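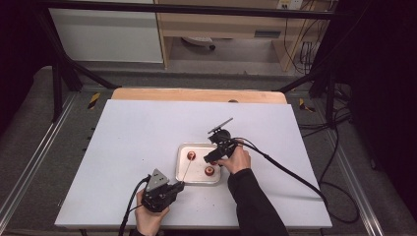
## Gollow hand grippers, after a season of use

We bought two pairs of the Gollow hand-held grippers last October, and I've been meaning to write them up ever since the second pair got unpacked. If you're putting together a budget for recording manipulation demos by hand, maybe this saves you a spreadsheet or two.

The price first, because that's what I went looking for and couldn't find. We paid $405 per gripper, cables included, and the mounting plates come as a separate line on the quote. I missed that line completely the first time (my fault, I was reading on my phone) and had to go back and ask for more money. Four grippers at that price is $1,620 before plates and shipping, so it's still a whole lot less than one extra arm would have cost us.

How do they feel? Pretty good! The handle sits well in a bare hand and the jaw tip is short, so small jobs in a shallow metal tray are perfectly doable. I spend a lot of my day poking a thin white stick at little red round things in one of those trays, one gripper in each hand, and my wrists are fine until early afternoon. After that I swap with Afiq Lubis, who has bigger hands and complains that the handle is too narrow for him. We wrapped his with bike tape and he went quiet.

The cables are my main gripe. Both grippers are tethered, and the right one always wants to drag across the board and hang off the side of the table. Get longer ones than you think you need. We tried the Smadi cable arms to hold them up – nice hardware, too stiff, sent back. Grata makes a cheaper clip that I like better and that cost less than lunch.

Things I'd put in the budget from day one:

- the mounting plates, quoted together with the grippers
- a spare cable for each hand
- a plain white board for the tabletop, plus a second one for when the first gets grubby
- jaw tips (ours started slipping after four months)
- a few extra trays, all the same model, bought at once

We also got a quote from Fluvgate for a wireless set. Lovely demo, very friendly people, and the batteries alone would have eaten our consumables money for the year. If you record away from a desk I'd look at them seriously. We're at the same table every day, so I couldn't make the case.

Support from Gollow has been decent. One jaw came in slightly crooked and they replaced it without making me fill out a form, though it took about 2 weeks to show up.

Would I order them again? Yes, with the longer cables. I'm putting in for another pair next budget round and I've already told Afiq he's getting his own.

*Updated 04/08/2024: fixed the total, which had left out one gripper.*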